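Ordnung auf kleiner Fläche: ein zweistöckiges Regal für den Tisch

Lesezeit: 2 Minuten 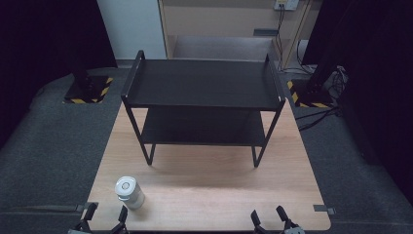
Prestitz, 30. Juni 2026
Von Anel Magagula

Im Zuge der Neuordnung meiner Arbeitsküche wurde zuletzt auch der Holztisch am Fenster in die Planung einbezogen. Er misst in der Länge 168 Zentimeter und diente bislang als Ablage für alles, was an anderer Stelle keinen Platz gefunden hatte. Eine solche Nutzung ist auf Dauer nicht zweckmäßig. Ich habe mich daher für ein schwarzes Tischregal aus Metall mit zwei Ebenen entschieden, das auf der hinteren Hälfte der Tischplatte steht.

Ausschlaggebend war die Bauweise. Die obere Ablage ist breit und an den kurzen Seiten durch erhöhte Rohrbügel begrenzt, sodass Gefäße seitlich nicht ohne Weiteres herunterrutschen können. Die untere Ebene liegt etwa auf halber Höhe der Beine und eignet sich für Gegenstände, die seltener benötigt werden. Zu beachten ist allerdings, dass sie im Schatten der oberen liegt. Beschriftungen sollten dort nach vorn zeigen.

Vor der Anschaffung wurden zwei weitere Möglichkeiten geprüft. Ein Wandbord des Herstellers Kudo schied aus, da die Wand an dieser Stelle nicht angebohrt werden darf. Das Modell von Đặng hätte eine Tiefe beansprucht, die auf dem Tisch kaum noch Arbeitsfläche gelassen hätte. Der vordere Teil der Platte soll zum Abwiegen und Schreiben dienen.

Für die Belegung gelten in meinem Haushalt nunmehr folgende Grundsätze. Auf die obere Ebene gehören Tee, Salz und die täglich verwendeten Gewürze. Die untere Ebene ist den Vorräten vorbehalten, die nur beim Backen gebraucht werden. Weiße Behälter mit Deckel, wie der einzelne vorn links auf dem Tisch, werden vor dem Einräumen mit Inhalt und Monat beschriftet. Ohne Beschriftung wird nichts eingestellt. Diese Regel geht auf den vergangenen Dezember zurück, als Puderzucker und Speisestärke verwechselt wurden und ein ganzes Blech Gebäck nicht serviert werden konnte.

Zur Pflege ist wenig anzumerken. Die matten schwarzen Ablagen werden mit einem leicht feuchten Tuch abgewischt und anschließend getrocknet. Unter die Füße kommen noch Filzgleiter, um die helle Holzoberfläche mit ihrer feinen Maserung zu schonen. Die Gleiter sind bestellt, die Lieferung aus Flundudstead steht jedoch aus. Bis dahin wird das Regal zum Reinigen angehoben und nicht verschoben.

Offen ist weiterhin die Frage der Mehlvorräte. Die großen Dosen bleiben vorläufig im Schrank, über ihren endgültigen Standort werde ich zu gegebener Zeit berichten.

317 Mal geteilt
120 Kommentare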